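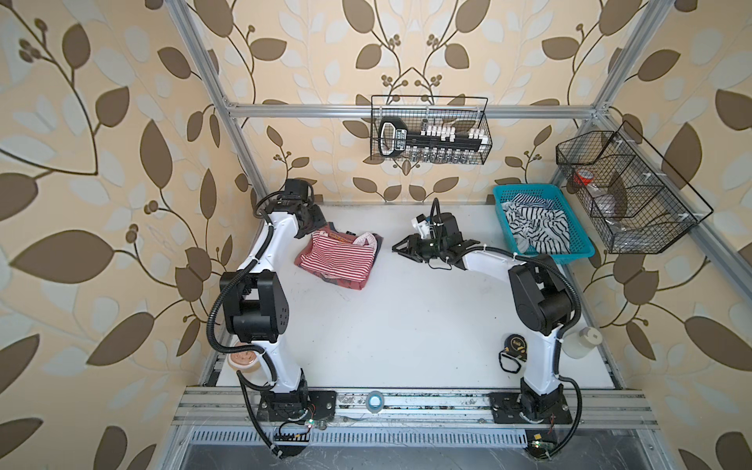
*Folded pile with the red and white stripes on top, and the turquoise basket still to go.*

**Folding the little stuff, 12/26/23**

The day after Christmas is laundry day at my place, whether I like it or not. Everyone's gone home, the guest sheets are in the wash, and I've got a whole heap of clothes that all seem to be striped this year. So I figured I'd finally write down how I fold, as Matilde Morais has been asking me since last February!

First thing: clear a flat surface and don't fold on the bed. I did it for years and my back hated me for it. A table is a better height, and a plain white top is great because you can spot lint and stray threads right away (and any stain you missed, ugh).

Stripes are your friend. If you fold a striped shirt in half and the lines match up at the sides, it's straight. If they don't, give it a little tug at the hem and try again. Solid colors don't tell you anything – I just go by the side seams on those.

I stack with the biggest, heaviest pieces at the bottom and the light ones on top. Dark things go low in the pile too, so they don't shed fuzz all over the pinks. Small bits can sit on top at a corner until you find a home for them.

Now, baskets. Get one with holes in the sides. I had a solid tub from a yard sale and anything the least bit damp went musty in there by the next morning. And don't pack it down! Clothes that get squashed in a basket overnight come out looking like a road map, and then you're ironing, and I do not iron between Christmas and New Year's.

If something does come out creased, shake it hard by the shoulders, lay it flat and smooth it from the middle out with your palms. Leave it ten minutes before folding. Works on most cotton knits, not so well on linen.

Tien-fu Hsueh wrote in to say he rolls everything instead. I tried it with T-shirts and they did fit the drawer nicely, but mine came unrolled every time I went digging. Socks, sure, I'll roll those.

Next up is the guest towels, once the dryer's free.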